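Gripper fingers pinch down on jewelry after a soft e-stop, on a two-arm cell
Flukero Community Help > Grippers and End Effectors > Faults
Asked 19 May 2018 -- 6 replies, 2 hidden by moderator, 8 people following

Trormont_bench

We have a tabletop cell with two arms on one rail, each with a parallel gripper and a wrist camera. The controller is a Rorno. The job is picking rings and other small pieces of jewelry out of open gift boxes and setting them in other boxes.

The fault is this. When one arm trips a protective stop, the other gripper doesn't hold its last position. It closes the rest of the way, at whatever force was last set. With nothing between the fingers that's harmless. With a thin band between them it isn't, and we have bent two so far. Both were cheap samples, but the customer's parts arrive next.
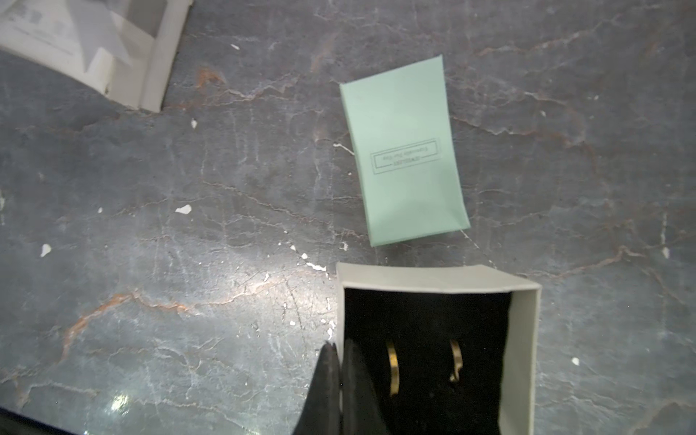
The force setting is low during the pick itself. I checked that first. What I can't explain is why a stop on one side causes any motion at all on the other side. The log shows the stop, then a gripper command with no source listed, then nothing until I reset.

Things I've tried: swapping the gripper cables left to right (the fault stays with the second arm to be powered up, not with the cable), going back to the March firmware, and running at half speed. Half speed makes it rarer. It does not make it go away. It happened once in around 700 cycles that way.

Is there a setting for what the gripper does on a partner stop?

marquez_cell_tech

Yes, there is, and the default is a poor one. We had the same thing at Marquez on a similar setup. On a partner stop the controller sends the last queued gripper command. If your program queues "close" early so the pick goes faster, that command is what gets sent.

Do these in order, with no parts in the cell:

1. Open the gripper page and find the partner stop action. Change it from "finish queue" to "hold". Do it for both arms. The setting is stored per arm and does not copy over.

2. Run the two grippers close together over the middle of the table with something you don't care about in one of them. A small block of wood is fine. Trip the stop on the empty side and watch the loaded side. It should not move.
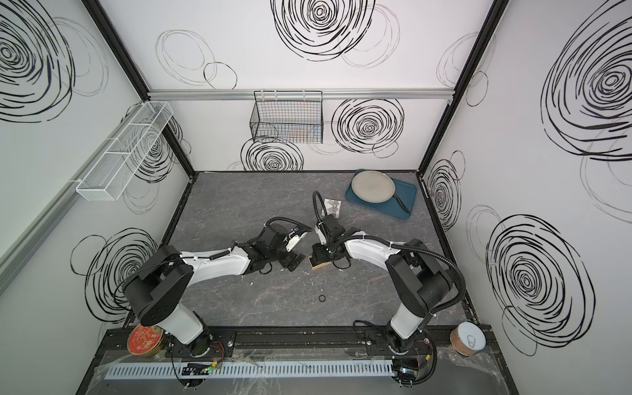
3. Trip it again from the loaded side. The held part should stay held. If it drops, you picked "release" by mistake. The two entries sit next to each other in the list.

4. Power everything down, bring it back up in the opposite order, and repeat 2 and 3. You said the fault follows the power-up order, so don't skip this one.

Please don't reach in to save a part while the cell is in a protective stop. Motion is still possible in that state, and your log shows it. Use the hard stop first.

old_gantry

Check your air pressure. Mine did this when the compressor was low.

marquez_cell_tech

These are electric grippers going by the log, so it won't be air.

Trormont_bench

They are electric, yes. The setting was on "finish queue" for both arms. I changed it and did the block test in both power-up orders, and the loaded gripper stayed where it was every time.

I also took the early "close" out of the program. It costs a little time per pick, but I'd rather have no close command waiting while the fingers are down near the padding.

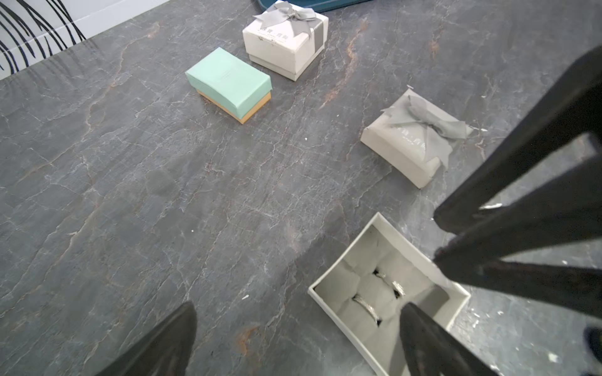 Next I'm going to run 1,000 cycles on sample rings before any customer parts go in. I still don't like that the log leaves the source blank for that command, so I have sent the log file to Rorno support and asked if it can be labeled. Leaving this open until they answer.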